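Episode 1007

By the time Kenza El-Sayed had been married to the same man for the fourth time, she could do the wedding scene with her eyes closed, and in episode 988 she had. The fan mail called it her most spiritual work.

"You're cursed again," said Bindu Rai, handing over the new pages. Bindu wrote the Haleo family and most of its enemies.

"By whom?"

"Your mother-in-law. She's a serpent now."

"Since when?"

"Since her contract came up."
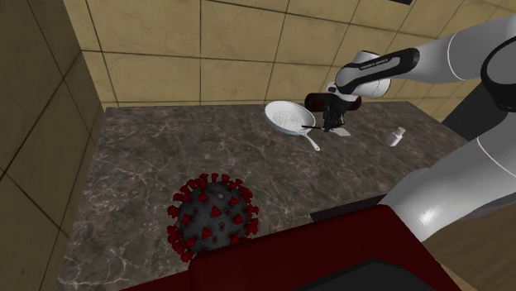
Kenza read on. In scene 2 she lost her memory. In scene 9 she got it back, met her twin, and lost it again out of politeness.

"Do I know I'm a twin?"

"Plemstead wants you to suspect."

Plemstead was the network. It wanted things the way weather does, and usually by four in the afternoon.
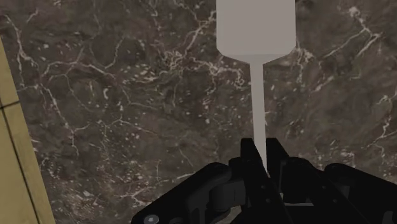 "And my husband?"

"Fell off the Berkilby bridge. We'll find a body, just the wrong one."

"He owes me about 40 dollars," said Kenza.

Bindu wrote that down. By evening it was in the script, only now it was a kingdom, and the serpent wanted it too. Kenza asked if she could at least keep her own hair this time. Bindu said she'd have to check with the twin. 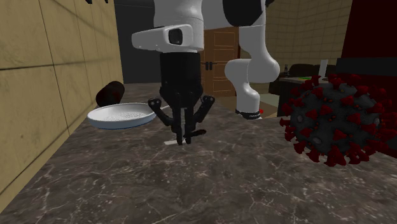

Episode 1008

The twin, as it happened, had a better agent.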